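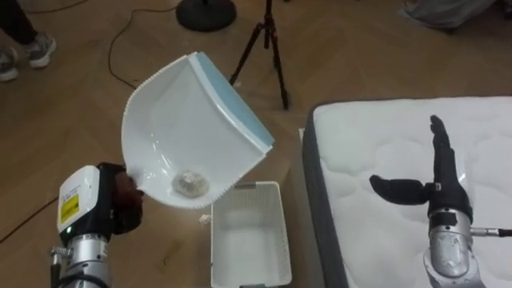 Filed under: Home & Sleep | Threads

1/ Every mattress company now gives you a "100% risk-free trial." I read the fine print on a few of them last weekend so I could stop arguing with my sister about it. Going to post what I found, Aug 19, 2019, before they change the wording again.

2/ Start with Darmont. The banner says return it any time, no questions. The terms say you have to keep it a minimum of 14 nights before you can even ask. So there is a question, and the question is "has it been 14 nights."

3/ Also Darmont: the "free pickup" is free if you live in a delivery zone. The zone map is a separate page. The separate page was down both times I tried it. Make of that what you like.

4/ Clenach is the one with the ads on every podcast. Their thing is the cooling foam. I looked for a test. Any test. There's a chart with a blue line under a red line and no numbers on either axis. I would have failed seventh grade science with that chart.

5/ Clenach reviews: 1,000 of them on their own site, nearly all five stars. Scroll down and you notice how many were written the week the thing arrived. I loved my last mattress the first week too. By November I was sleeping on the couch.

6/ Someone is going to reply that all foam is the same foam. Maybe. I don't know that and I doubt they do either. What I can say is that the stores won't tell you the density unless you push, and two of them didn't seem to know what I was asking.

7/ Hitex does list density, so credit for that. Then they void the warranty over any stain. Any. A drop of coffee on the corner and a sagging middle is your problem. The sag and the coffee have nothing to do with each other, but go ahead and explain that to the claims form.

8/ Which is how they sell you the protector, by the way. It's in the cart already when you check out. You have to take it out yourself.

9/ Sakai is the pricey one. Four firmness levels, and a quiz to tell you which one you are. I took the quiz 4 times with different answers (stomach sleeper, back sleeper, bad hip, no bad hip). Got "medium" every time. I'd bet money on which one they have the most of in the warehouse.

10/ "Sale ends tonight." I checked Sakai's page at breakfast for 2 weeks. It ended tonight every night.

11/ What do I think you should do? Lie on it in a store for longer than feels polite. Shoes off, on your side, no salesperson talking. If they won't leave you alone with it, go to another store.

12/ Read the return page before the product page. Screenshot it. Check who pays for pickup and whether you need the original bag, which you will have cut to pieces getting the thing out.

13/ And measure your frame. I know. I didn't, and there's a gap along the wall side that has eaten a pillow, a phone charger and most of a paperback.

14/ No, I haven't bought one yet. Still on the old one with a folded blanket under the dip. If Hitex ever changes the stain rule I'll add to this thread.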